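**FOR RELEASE WEDNESDAY**

# Hollis Pauses Automated Suturing Sessions After Grip Fault, Thanks Trainees for Speaking Up

We at the Hollis training center have always tried to tell our friends, trainees and partner hospitals what is going on with us, the good weeks and the less good ones, and this has been one of the less good ones. On Monday afternoon we paused all automated suturing sessions on our Bestorance practice stations after one of the instruments let go of its thread when it should have held on, and then, a moment later, closed again without being told to.

No one was hurt. The stations are used only on synthetic skin pads, never on patients or animals, and the two trainees at the console were well outside the reach of the arms. Still, a jaw that closes when it hasn't been asked to is something we take very seriously, and we would much prefer to be a little red-faced in public now than to have somebody find out later that we kept it to ourselves.

As best we can piece it together, the right arm was due to pass the thread across to the left at the end of an incision. The software recorded a completed handover, but the left instrument had not taken hold. The right one opened anyway, waited, and then shut at close to full force. Rin Miyazaki, who was supervising that afternoon, pressed the stop button within 4 seconds, and both arms froze in place just as they are meant to.

The handover is the part of the exercise that our engineers have always fussed over the most (ask anyone who has had lunch with them!). Both sets of jaws have to come very close together over the pad, the thread is thin and likes to wander, and the system has to judge from the load on the jaws whether it is holding anything at all.

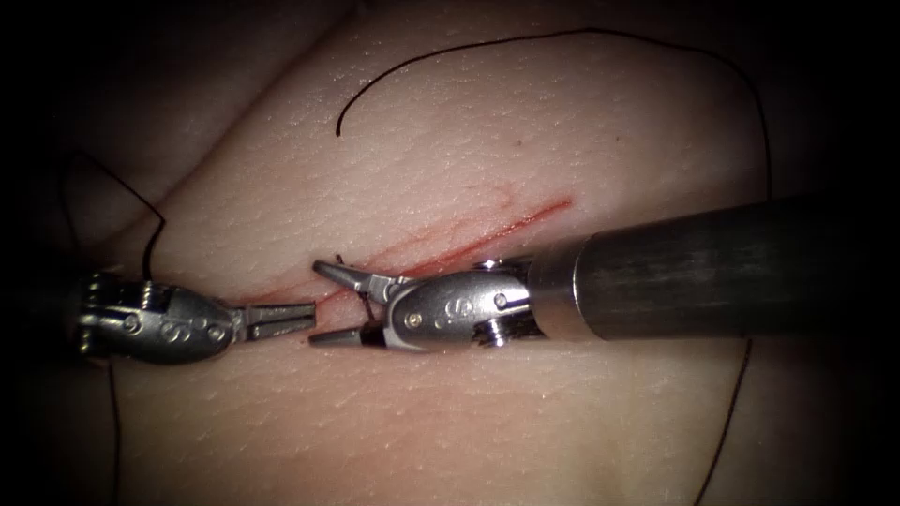 Yaa Mensah said she had noticed the right jaws hesitating twice during her own practice the week before and had put it down to her inexperience, and that she hopes other trainees will mention this kind of thing right away, even if they feel silly doing it. We hope so too, and we have told her how grateful we are. Her comments sent us back to the logs, where we went through all 1,499 handovers recorded since the last software update. In 68 of them the load reading arrived late. Only Monday's ended in an unexpected closure, but the late readings should have raised a warning at our end, and they didn't. The alert had been set too loosely when the update went in, and that was our doing.

"I'd like to say sorry to everyone whose training time has been interrupted," said Genji Amano, head of the suturing program. "People rearrange shifts and child care to come and practice with us, and we know what it costs them. We'll get them back on the stations as soon as we're happy with the fix, and we won't be rushing that."

While the work goes on, the stations will stay switched off in automated mode. Hand-guided sessions moved to the Dendness room on Tuesday and are running at their usual times, with a supervisor beside the stop button throughout. Engineers from Esteck are replacing the load sensors on both arms, and the control software is being changed so that the giving jaw cannot open until the receiving jaw has reported a steady grip. If a reading comes in late, the arms will stop and wait for a person to clear them.

Emiko Shibata will be calling everyone with a booking through the end of July to offer a new date or a place in a hand-guided session, whichever suits you better. If you have moved or changed your number lately, please stop by the front desk and let us know.

We will also be glad to share the full fault report with partner hospitals once the sensor tests are finished, and trainees are very welcome to a copy as well. Please ask for it at reception.

**Press contact:** Marloes Verschueren, Hollis communications office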